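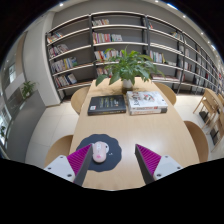 Veikko Nurmi thought the whole thing should have been a card game. He told us so after the very first playtest, and again after the second, and I'm putting it at the top of this report because we spent the rest of the project answering him one way or another.

Our game is called Plovura. It's a turn-based strategy game for two players sharing one computer, set on a river that changes course while you play. You each run a town on the bank (Jernetti on the north side, Pravia on the south), and you send barges down to the sea and try to get them home before the water moves out from under them. The idea came from Chandrasekhar, my project partner, who grew up near a river that did more or less that every spring, although much more slowly and with fewer barges.

We started in October with a paper version, mostly bottle caps and graph paper, and I would recommend that to anyone taking this course next year. It was ugly and it was a lot of fun. The river was a length of blue yarn that we nudged according to a die roll, and there were some loud disagreements about what counted as a nudge. Moving to the computer settled those for good, but we did lose something, I think. Players laughed at the yarn. They don't laugh at the digital river, they just groan at it.

Now, the rules. In the first build each town could have up to 239 barges on the water, which was simply the number where our save file stopped working. Needless to say no one wants to move that many barges. We cut it to three per town and the game got better overnight. Suddenly every barge mattered, and players started giving them names. One tester called all of hers Thomas, so in the final build Thomas is the default name for any barge you haven't named yourself. It's a silly little touch and I'm fonder of it than of anything else we made!

The part that gave us the most trouble was the flooding. We wanted players to be able to see a flood coming and plan around it, but if they saw it too clearly the turn before a flood was always the same turn: everybody ran for harbor and waited. Chandrasekhar Lobo rewrote that piece of code so that the warning shows which stretch of river will flood and leaves out the turn. Some people love this and some find it maddening. I still go back and forth on it myself.

As for Veikko and his cards, he had a point. His complaint was that players had nothing to hold back from each other, with the whole board in plain view, so there was no bluffing. We didn't turn Plovura into a card game, but we did add sealed orders, where both players pick a move for one barge in secret and the moves happen together. Veikko played that version and said it was "closer," and then he asked for a rematch.

If we had more time, we would work on the sound, which is thin, and on the ending, which drags whenever one town is far ahead. We'd also like a proper tutorial. At the moment the first screen is a wall of text that I wrote late at night, and it shows. The final build and the rules sheet were handed in on 11th August together with this report.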